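Accueil Forums Recherche Connexion S'inscrire

Robotique mobile > Manipulation > Méthodes et résultats

Sujet : découper les démos en sous-tâches, gain réel ou pas ?

piloufab
4 janvier 2018
Bon, premiers chiffres. Tâche = rangement d'un coin salon, téléopération à deux bras, on apprend ensuite par imitation. Deux façons d'entraîner : démo entière d'un bloc, ou démo découpée à la main (approche, saisie, transport, dépose) avec une politique par morceau. 100 démos dans les deux cas, mêmes opérateurs.
Les vues tête et poignet :
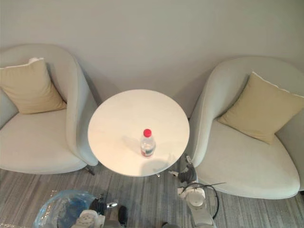
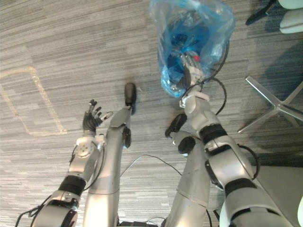
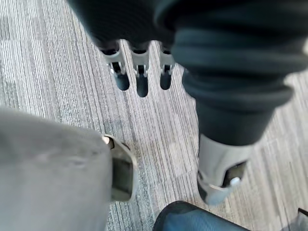

Résultat sur 40 essais par méthode : le découpage passe devant, nettement sur la saisie, presque rien sur la dépose. Le transport c'est moche dans les deux cas. Je mets le tableau dès que j'ai fini de vérifier les étiquettes, y en a des fausses.

tournevis_mou
Mouais. Si tu coupes à la main tu injectes de l'info que l'autre méthode n'a pas. Comparaison pas équitable. Faudrait donner les mêmes étiquettes en entrée à la politique d'un bloc, au minimum.

piloufab
Oui, je sais. Prévu. Mais en pratique étiqueter 100 démos ça prend une après-midi, donc l'info est pas chère. Pour moi ça compte dans la comparaison.

Distadura
L'après-midi de qui ? Chez nous deux personnes ont étiqueté le même lot et les frontières approche/saisie ne tombaient jamais au même endroit. Contact du doigt, fermeture complète, objet décollé... chacun sa définition. Tu prends quoi toi ?

piloufab
Premier contact visible sur la vue poignet. Si les doigts cachent l'objet, je prends le courant moteur. C'est pas beau mais c'est reproductible.

tournevis_mou
Ah donc deux critères différents selon les cas. Ca va créer un biais, les objets mous n'ont pas du tout le même profil de courant. Un sac plastique tu vois rien monter. Une bouteille d'eau si.

piloufab
Pour le sac d'accord, la courbe est quasi plate. Je les ai repris un par un à l'image. Le sac est d'ailleurs le pire objet du lot pour les deux méthodes : le col glisse, le contenu bouge, le poids se déplace. Pour la bouteille la saisie est facile tant qu'on arrive bas, par contre du transparent sur une table blanche, la vision de tête galère. Le bouchon rouge aide, trop même : on a changé la couleur pour 10 essais et ça chute.

kev_lagrange
Classique. La politique apprend "aller vers le rouge". Vous faites de l'augmentation couleur ?

piloufab
Non, pas encore. Luminosité seulement.

kev_lagrange
Ben voila. Commence par là avant de conclure quoi que ce soit sur le découpage. 2000 images augmentées ça coûte rien.

Distadura
Pas d'accord avec kev. Le bouchon touche les deux méthodes pareil, ça n'invalide pas l'écart. Ça dit juste que le score absolu est fragile. Ce qui m'embête plus c'est la transition entre politiques. Qui décide du passage de saisie à transport ? Un seuil ?

piloufab
Un petit classifieur, vue poignet + état des doigts. Il bascule trop tôt de temps en temps, le bras part avec rien dans la main. J'ai compté ça comme échec de saisie, à discuter.

tournevis_mou
Non, c'est un échec de transition, faut une colonne à part. Sinon on sait pas ce qui marche.

piloufab
ok vendu, je sépare

mina.r
Question à côté : vous gardez la vue poignet pour les deux bras pendant l'inférence ? Chez Castik on avait coupé celle du bras inactif et c'était mieux. Moins de bruit je suppose, jamais vérifié proprement.

piloufab
Les deux, tout le temps. Intéressant, je peux tester vite. La vue du bras inactif montre surtout de la moquette et des bouts du robot, donc possible que ça pollue.

Distadura
Attention, les rayures de moquette peuvent servir de repère d'orientation sans que tu le veuilles. Le protocole Manríquez faisait changer le sol entre entraînement et test exprès pour ça. En septembre on l'a appliqué et on a perdu pas mal sur tout ce qui était ramassage au sol.

kev_lagrange
Lien ?

Distadura
Pas en ligne, je t'envoie la note en mp.

piloufab
Bon, récap de ce que je relance : étiquettes données aussi à la version d'un bloc, colonne transition, augmentation couleur, bras inactif coupé. Pour le sol j'ai qu'une seule salle, on verra. Je garde quand meme mon pari sur le découpage.

tournevis_mou
Et moi le mien contre. Mets les essais ratés en ligne aussi stp, pas que les bons.

Sujets récents
Cendell : quelqu'un a le schéma du poignet ?
Étiquetage à deux annotateurs, quel taux d'accord viser
Classifieur de fin de saisie, fenêtre temporelle
Câbles qui s'accrochent au coude, vos solutions
Imitation : combien de démos avant que ça plafonne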